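News > Standards and Safety > Bin Picking

Shared rules for bin-picking trials get a second edition

Search news Enter keyword Go

The Brito working group has published the second edition of its good-practice guide for bin-picking cells, and it is a great read for anyone who has ever tried to compare two sets of test results! The new guide has 54 clauses, written in plain language, and took 10 months of drafting between labs at Bevitz and Skasten.

The biggest change is in how a trial is set up. Bins must now be clamped to stop them creeping when a finger touches a wall, and their position has to be marked on the table so the next shift can put everything back where it was. Test sets should mix soft items with hard ones – pouches and fabric cases next to rigid plastic – and nothing may be lined up neatly for the gripper.

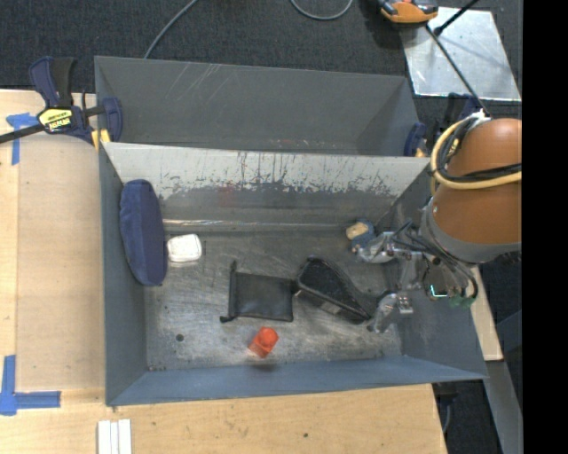
Scuffed bins are welcome, too. The first edition asked for clean, unmarked walls, but labs pointed out that working bins rarely stay that way, and the new text lets them keep worn ones in use as long as the wear is noted in the log.

Hoses and cables on the arm get a clause of their own, with a check before every run of 400 picks. Any change of gripper fingers starts the count again.

The guide is free to download, and 12 labs have already signed up to try it. Merden will host an open workshop in June, with live cells running from 10 in the morning. Bring your own test objects – the odder the better!

Related items
Skasten opens its test logs to other labs
Naming your grasp failures: a short guide
Merden workshop: how to register
Emergency stops and where to put them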